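Tornura Community Help > Car body and trim > Seals and weatherstrips

Thick rubber strip won't seat along the edge, keeps lifting at one end

Posted by Piret Stankevičius, Jan 23, 2022

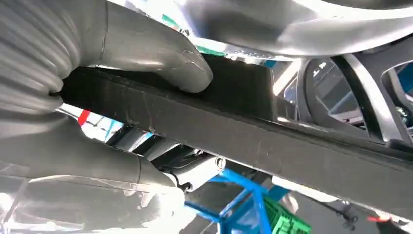
The strip, with the black moulded part behind it.

I bought a replacement seal from Rotich and I'm having trouble getting it to stay down. It's the thick dark grey sort with a flat top. The old one had gone hard and was letting water in, so I pulled it off in August and have been using tape since then, which I know isn't ideal.

The new length pushes on well enough for most of the run. Then I get to the last 30 cm and it starts to lift. If I press that end home, it pops up further back. I've had it on and off four times now. It measures the same as the old one within a few millimetres, although the old one was in two pieces by the time I got it off so I wouldn't swear to it.

It also has a dusty look with white marks and scratches on it. I don't know whether that's normal or whether I've been sent something that has been lying on a shelf for years. There is a raised block of the same rubber on it too, and I can't find any mention of that on the sheet that came in the packet.

Should I be gluing it? The sheet only says "fit dry" and gives no other instructions. I'd like to avoid glue if I can, as I may need to take it off again to get at the brackets underneath.

Tõnu Mets
Member, 54 posts

Don't glue it yet. What you describe nearly always comes from stretching the rubber as you fit it. You start at one end, pull it along a bit to keep it straight, and by the far end you have more rubber than edge. It then tries to shrink back and lifts wherever the grip is weakest.

Take it off completely and lay it somewhere warm overnight with no bends in it. Indoors on the floor is fine. Mine was 17 mm shorter the next morning than when I pulled it off the car.

Clean the edge while the strip is off. Old adhesive and grit will hold it up, and you won't always see it. I use warm water with a drop of washing-up liquid, then a dry cloth. Scrape off anything hard with a plastic scraper, not a screwdriver.

To fit it, press the two ends on first, then the middle, then halfway between each of those, and so on. Push straight down and don't drag it along. You'll have small humps between the fixed points and they should go in when you press them. If the last hump is too big to go in, the strip really is too long and you can trim it, but cut a little at a time with a sharp knife.

About the white marks - I wouldn't send it back for those. New rubber often has a pale dusting on it from the factory, and it scuffs if you look at it. Wipe it with a damp cloth and see what comes off. Cracks when you bend it would be another matter.

I can't say for certain what the block is for. On the Felten seals there is one that has to line up with a gap in the trim, and if it's a little way out, the whole length fights you. Worth checking yours against the old pieces if you kept them.

Vetunitz60

had the same with mine. hairdryer on low, softens it up and it goes in fine. took me ten minutes

Piret Stankevičius

Thank you both. I did keep the old pieces and the longer one has a block on it as well, so I'll measure from that before I try again. I was definitely pulling it along as I went. It's on the spare room floor now and I'll have another go when the rain stops.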